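Interior Finishes, Unit 4: Paint on Interior Walls

Reading before class: the Kitholm color chart and the Endusora product sheet, both in the course folder.

What paint is made of

Paint has four parts: pigment, binder, solvent and additives. Pigment gives color and hides what is underneath. Binder holds the pigment together and sticks it to the wall. In latex paint the solvent is mostly water, and it leaves as the paint dries. Additives control thickness, mold growth and foaming in the can.

Sheen

Sheen depends on how much binder there is compared with pigment. More binder gives a shinier surface. Flat paint has the least shine and hides dents and patches best, but it marks easily. Eggshell and satin can be wiped down. Semi-gloss is normally kept for trim, doors and bathrooms. Side light from a window makes every flaw in a shiny wall stand out, so check the wall at different times of day before you specify anything above eggshell. 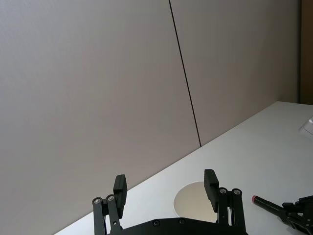

Figure 4.1. Plain interior wall behind a white tabletop.

Light surfaces near a wall send light back onto it. A colored floor or a large piece of furniture can shift how the paint reads, and a chip held in the hand will not show this. Paint a sample board with two coats and move it around the room.

Working out quantities

Add up the length of all the walls and multiply by the ceiling height. Subtract large openings. Multiply by the number of coats, then divide by the coverage given on the product sheet.

Worked problem: the Konance office has 125 feet of wall and 8 foot ceilings, which gives 1,000 square feet. Doors and windows take up 200 square feet. That leaves 800 square feet for each coat, or 1,600 for two. Using 400 square feet per gallon, order four gallons. Bare drywall needs primer, figured separately.

For next time

Do the same calculation for the Magalhães house plan. Show your subtractions. Bring one sample board, two coats, fully dry. The unit on wallpaper has been moved to October.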